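From: Ravindran Unnithan
To: gripper-users list
Date: 2025-07-04
Subject: Re: Left and right opening widths drift apart on hand-held pair

Endang Latuheru wrote:

> We have two hand-held grippers used as a pair for clothes folding.
> After a few weeks the recorded opening on the left one no longer
> matches the right. Both are fully closed on the bench and one reads
> zero, the other reads a small positive number. Recalibrating in
> software fixes it for a day or so. Has anyone else had this, and is
> it the encoder or the fingers? We are on the Trondlow fingers with
> the soft pads. Replacing the whole finger set every time is getting
> expensive.

Endang,

We had the same thing on our pair at Kestora and it was mechanical. The encoder was fine both times I swapped it. I would leave the software alone until you have checked the fingers, since each recalibration hides how far things have moved.

Start with the pivot pins. Take the fingers off and push each pin sideways with your thumb. If it moves in the arm, the hole has worn oval. Printed arms do this faster than you would like, and the outer pin goes first on ours. You can get away with a thin bushing if the hole is still close to round. Otherwise replace that one arm. You don't need the set.

Then the pads. Pull both off, clean the backing with alcohol, let it dry and seat them again from the bottom up. A pad that sits proud at the tip will give you exactly the small positive reading you describe. Close the fingers on a strip of copy paper and tug. It should hold evenly along the full height of the pad. If it only holds at the top, reseat.

Do the zero last, with the pads on, and do it on both units in the same sitting. I close and open 30 times before taking the reading so the linkage settles. Write the number on tape on the handle.

Clothes are where the error hurts most. Thick waistbands spread the fingers and hide it, but with a single layer of cloth pinched between the tips, a bad zero makes the log say open when the operator has a good hold. Our trousers work looks like this, with one unit holding a fold and the other down at the waistband:

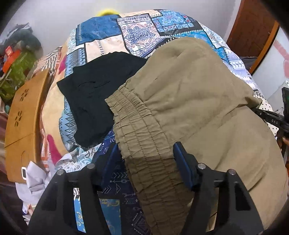

Ilham Teoh wrote back off list to ask whether the check has to be done every day, and whether 200 episodes between checks would be too many. Ilham also said the paper strip test passed on a pair that still drifted, and wondered if the cable at the back of the handle could be pulling on the encoder housing.

On the first point, we go 200 episodes on shirts and towels and have not been caught out. For jeans and anything with heavy elastic I would halve that. On the cable, yes, I have seen it once. Leave a loop of slack and clamp the cable to the handle, well clear of the housing. Then wiggle it with the fingers closed and watch the reading. If the number moves, there is your answer.

Two smaller things. Don't use threadlocker on the pins, it attacked our arms and they cracked – I lost a pair that way last September. And keep left and right parts in separate bags during cleaning. Worn parts bed in together, and mixing them gave us a stiff finger that took an afternoon to find.

Sutrisno Subramaniam has the drawing for the bushing and said he would post it to the list. If you measure your holes first, send the numbers along with the filament you printed in.

Ravindran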